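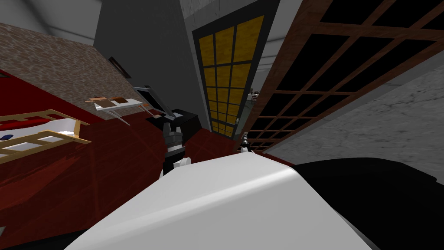
*A simulated bedroom with the two robot arms and their grippers, rendered for remote-control sessions at Stevimside.*

Ximena Ponce spends a good part of her working day moving robot arms that do not exist. They are drawn by a computer, in rooms drawn by the same computer, and she moves them by holding a pair of small handles and watching a screen. Each time she finishes a task, the movement is saved, and a learning program later tries to copy it.

She has run the demonstration group at Stevimside for three years. Before that she taught people to drive forklifts in a warehouse, and she says the two jobs are closer than they sound.

"You show somebody a thing slowly, then at normal speed, and you don't show off," Ponce said. "The new operators always want to do the smart version. I want the version you'd do on an ordinary morning."

The group's current project is called Gulby. It covers small household jobs done by a two-armed robot: picking something up from a table, setting it down somewhere else, handing it from one gripper to the other. The rooms are furnished in different ways, and the operators often have to work from a viewpoint that no person would choose.

"The room can be on a slant," she said. "You have the floor going one way and the wall going another, and a big piece of your own arm across the bottom. People tilt their heads for the first hour. Then they stop doing it."

Zewditu Mamo joined as an operator and now checks the recordings. She still takes a turn at the handles when the schedule is short. Asked what she looks at first when she sits down, she said the grippers.

"I find the left one and the right one and I move each a little, so I know which hand is which," Mamo said. "After that I look for the table. The rest of the room I more or less leave alone unless I'm going to hit it."

A Gulby task begins with a written line of instruction and ends when the operator presses a pedal. In between, the operator may pause but may not go back. If an object is dropped and can be reached, the rule is to pick it up and carry on. Ponce wrote that rule after a disagreement with the people who train the software, who at first wanted only clean runs.

"They asked us to throw away everything with a fumble in it," she said. "So we did, for a while, and then the robot had never seen a fumble. It would lose its hold on a cup and keep moving its empty hand over to the shelf. We argued about that one for a few weeks."

The group now keeps recoveries and marks them. In the last full batch the operators recorded 371 runs. Mamo's check passed 347 of them, and 343 went on to training after a second look. The four that fell out between the two checks had the wrong instruction attached.

"Typing mistakes," Mamo said. "The movement was fine. The sentence said left hand and the person used the right."

Stevimside also teaches real arms by hand, at a bench on the other side of the building. There the operator takes hold of the arm and leads it through the motion while the joints are set to move freely. Ponce prefers that method for anything that depends on pressure, such as pushing a lid shut or sliding a drawer that sticks. She does not think a simulated room is much help with those yet.

"With your hand on the arm you feel the drawer catch," she said. "At the screen I get a buzz in the handle, and the buzz is the same for everything. So I go slower, and the robot learns to go slower, and then somebody asks me why it's so timid."

The remote setup has other uses. It can put the same task in a room with different walls and furniture by the afternoon, where the bench takes a day to change over. It also lets people work from elsewhere. Two of the operators are based at Drondwood, a partner site, and connect over the network. There is a slight delay on the line, and Ponce has asked them to keep their hands still whenever the picture stutters.

The handles came from a supplier called Guérin. They were made for crane training and are heavier than Ponce would like. She has had the springs changed twice.

"By the end of a shift your thumbs know about it," she said. "I cap it at four hours a day, with breaks. Past that, the recordings get sloppy, and Zewditu sends them back to me."

Mamo agreed that she can see tiredness in the files. The path of the gripper gets a small wobble just before it closes, she said, and operators begin to rest one arm against something and work with the other. She also sees habits. One operator always comes at an object from above. Another swings wide to the right before every grasp, even with nothing in the way.

"The robot picks that up," Mamo said. "It swung wide too. I showed it to him and he said he didn't do that, so I played his own runs next to it."

New operators start with almost 100 practice runs before anything of theirs is kept. Ponce does not talk much during those. She sits beside them and lets them bump into the furniture.

"I'll say stop if they've crossed the arms over each other and can't see how to get out," she said. "Otherwise it's a rendered bed. They can knock into it all day."

The next round of Gulby tasks is due to start in October and will add doors. Ponce expects trouble with the handles, which have to be turned and pulled in one motion, and she has asked for bench time so that the same tasks can be led by hand as well. Mamo has already started on the instruction sentences. This time the left and right will be chosen from a menu.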